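4.3. Fiabilidad de las previsiones de superficie hortícola

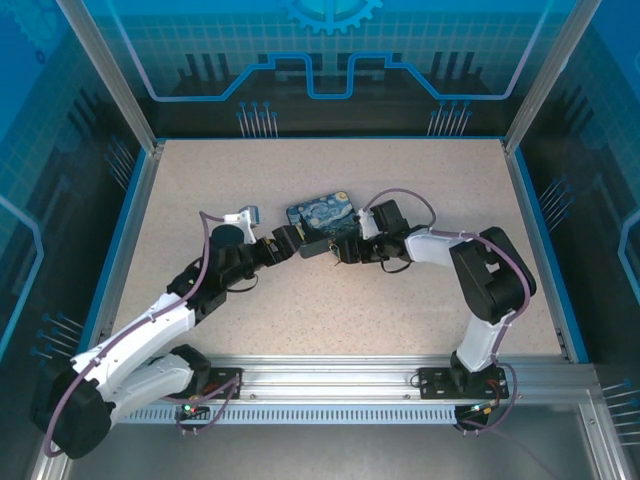 Figura 3. Dos brazos robóticos sujetan una caja pequeña entre sus pinzas, sobre una superficie de trabajo beige.

Las previsiones de superficie plantada se citan con una seguridad que los datos no justifican. En la campaña estudiada cotejamos 111 declaraciones de intención de cultivo de calabacín y pepino con las parcelas efectivamente plantadas, y la coincidencia fue peor de lo que suele admitir el sector. Górecki y Semwal ya advirtieron de que el agricultor declara en invierno lo que espera vender, y que entre esa fecha y el trasplante median el precio de la semilla, el agua disponible y lo que haga el vecino.

Más dudoso todavía nos parece el paso de la superficie a la producción. El boletín Fulgate aplica un rendimiento único a toda la zona de Kekari, pese a que allí conviven invernaderos con calefacción y túneles de plástico sin ella. Huang defiende este procedimiento alegando que los errores se compensan en el agregado. Puede ser, pero no aporta ninguna serie que lo demuestre, y en nuestras parcelas las desviaciones iban casi todas en el mismo sentido: se anunciaba más de lo que se recogía.

Tampoco la muestra invita al optimismo. De los 500 cuestionarios enviados en septiembre se recibieron 105 con los datos de superficie completos, en su mayoría de explotaciones asociadas a cooperativas. Duman y Lis proponen corregir el sesgo mediante ponderación por tamaño. Aplicamos su método y el resultado apenas varió, lo que puede significar que el sesgo es pequeño o que el tamaño no es la variable que lo explica. Con la información disponible no sabemos distinguir entre ambas lecturas.

Queda por ver si la teledetección mejora este panorama. Las cifras preliminares de Ifans se limitan a 2 comarcas y no separan el calabacín de otras cucurbitáceas, por lo que no las hemos incorporado al análisis de la sección siguiente.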